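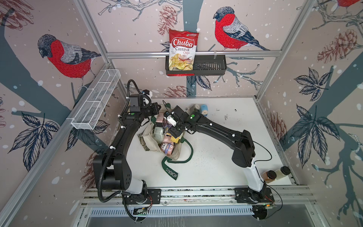 Page last changed: April

How to Hang Patterned Wallpaper in a Small Nook

I put off papering the nook off my kitchen for ages, and then I did the whole thing in one go and wished I'd started sooner! It's three short walls, so you get all the fun of a big print without needing a dozen rolls. Mine is a Meketti paper with bullfinches and pinecones on it, and a big winter print like that takes a bit of planning.

Start with the back wall. Pick the part of the design you like best (for me, a bird on a branch) and tape the roll up loosely until you're happy with where it lands. Then draw a plumb line with a level. Don't trust your corners, mine were way off.

Cut your first strip 4 inches too long, so you've got a couple to trim at each end. Before you cut the second, hold it next to the first and slide it up or down until the branches meet. You'll waste some paper doing this – buy an extra roll, and check that the batch numbers match. Mine were all 1371 except one, and I sent that one back.

I used Valtska paste, the ready-mixed kind. Roll it on, book the strip (fold the pasted sides in on themselves, no creasing) and let it rest as long as the label tells you. Hang from the top and smooth from the middle out with a plastic smoother. Bubbles the size of a pea usually go down overnight, so leave them alone.

Corners next. Never wrap a full strip around one. Measure from your last edge to the corner, add half an inch, cut the strip lengthwise and hang that. The leftover piece goes on the next wall, over the little overlap, on a fresh plumb line. The match will be a hair off and you'll stop seeing it by dinner.

Snap your knife blade a lot. I got through most of a pack, and the only tear I made was with a dull one.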